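Search products Search Clear

Harnach H6 Two-Finger Gripper

Reading time: 2 min

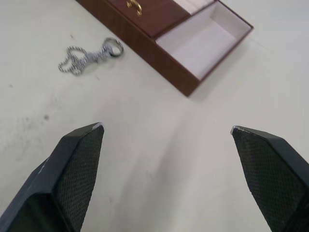 Can it tidy a dresser yet?

Sometimes. We sell the H6 to workshops and labs, and we get asked every week whether it can do chores at home. A silver chain on a white table, next to a jewelry box with an open, pale-lined tray, looks like an easy job. It is a hard one. Chain tangles, lies nearly flat and changes shape when you touch it. Two stiff fingers were made for blocks and bottles.

In our own trials the H6 put a chain in a tray 6 times out of 7 when we laid it out straight. Bunched up, it did much worse, and we would not quote you a figure. A person does this without looking.

What you get

Two dark fingers with crosshatch grip pads
Opening: 90 mm
Wrist camera mount
Cable and mounting plate

Wear

Fingertips chip. Pale spots at the tips are normal on a gripper that works close to a tabletop, and they don't affect the pads. Check the pads themselves every 300 hours – sooner if you handle metal.

Should you buy one?

For sorting parts of one size, yes. For housework, wait. The Asitz arm kit costs less and is just as bad with necklaces.

Contact sales | © Harnach | Back to top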